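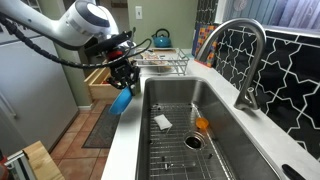 October 16, 2026

Workroom notebook, Ondel bridal shoot, preparation

Began at the steaming. The Prerow dress came out of its bag with a deep fold across the left hip, where somebody packed it over a hanger bar. I gave it the steamer from the inside only, with a press cloth of silk organza between, and the fold went down after three passes. A weak line is still there if you look from the side. For the photographs I will turn the model a quarter to the right, and I have written this on the tag.

The lining of this dress is acetate, so please keep the steamer head away from it. Last January I made a water ring on an acetate lining and I had to take out the whole panel. I do not want to repeat this.

Hem. The model's height with the shoes is less than the sample was made for. I pinned the hem up by 3 cm at the front and let it go to nothing at the side seams. The train stays as it is. Pins are the glass head ones, put in from the inside, parallel to the edge. I do not baste it, because Clinstead wants the dress back without needle holes in the satin, and satin remembers each hole. The pins also leave small marks, but these go away with steam. I tried it first on the seam allowance.

Veil. Two veils came, and both are called ivory on the paper, but they are different ivory. The longer one is more yellow and next to the Prerow satin it looks old. The shorter one is cooler and it agrees with the satin in daylight. Under the lamps in the studio I could not decide, so I asked Dušan, and he chose the shorter one too. Decision: short veil with Prerow, long veil with the second dress, which is warmer in tone anyway.

To fix the comb: it slides in straight hair. I wound the bar of the comb with narrow velvet ribbon, fixed it with a few stitches at each end, and now it holds when I shake the wig head. On a real head I did not test it yet. If it slides again, make a small braid under the crown and push the teeth into the braid.

Makeup test on my own arm and then on Dušan's hand (his skin is nearer to the second model's than mine). I compared the two Shojaei cream blushes with the powder one. Notes:

Cream, rose: very nice in daylight, becomes almost invisible under the warm lamps. Needs a second layer, and the second layer moves the foundation under it if I use the brush. With a damp sponge it stays quiet.

Cream, peach: too much orange beside ivory. I keep it for the outdoor pictures only, or for lips.

Powder: the color is good in both lights, but it catches on dry skin near the nose. Put moisturizer first and wait longer than you think. I waited 20 minutes and it was better than when I waited a short time.

I put the rose cream first and a little of the powder above it, pressed and not rubbed. This combination was still there after I washed brushes and ate lunch and carried the boxes, so I take it as the plan for both models. The numbers of the shades are on the tape on the lids. Please do not remove the tape, even if it looks ugly.

Lips: the long-wear one leaves a color on the collar when the dress is put on over the head. Both dresses open at the back, but the slip does not. So the order is slip first, then lips, then dress. I wrote this wrong on the sheet which I sent in the morning. Whoever printed the sheet, correct it by hand, the lines four and five change places.

Buttons. The second dress has 58 covered buttons down the back, with elastic loops. I closed all of them with the crochet hook to see how long it takes, and it was slower than I hoped, my fingers were tired by the waist. For the shoot I suggest to close the upper part completely and use the hidden zipper under it, and the lower buttons can be done while the hair is being finished. Two loops near the waist are loose. I sewed them again with doubled thread, waxed. The button which was hanging is also fixed, but the thread I had is a little whiter than the original. It can not be seen from normal distance.

Jewelry: the pearl drops are heavier than they look and they pull the ear down in profile. I will cut small rounds of clear plastic to put behind the lobe. If this does not help, use the studs. The bracelet catches in the lace of the sleeve, so no bracelet with dress two. I was sorry, it was the most beautiful piece in the box.

Money. The rental for the shoes and the two veils together came to $236, with the deposit not included. The receipt is in the back pocket of this notebook. Ondel asked that we send everything on one bill, so I wait for the flower bill before I send.

Questions for Clinstead, I will write to them tonight:
Can the Prerow train be pinned to the bustle points, or are the points only decoration? One of them feels as if it has nothing behind it.
Do they want the dresses back cleaned, or do they clean themselves?
Is the belt belonging to the second dress, or was it put in the bag by mistake? It is not on the list.

Dušan Radonjić takes the garment bags in his car, flat on the back seat and not hanging. I take the steamer, the kit and the shoes. The press cloth must come too. I forgot it the last time and had to use a pillowcase.

Still to do: sew spare hooks in the little bag, sharpen the brow pencils, clean the white sole of the left shoe, cut the plastic rounds, find the second crochet hook. The first one is in my apron pocket.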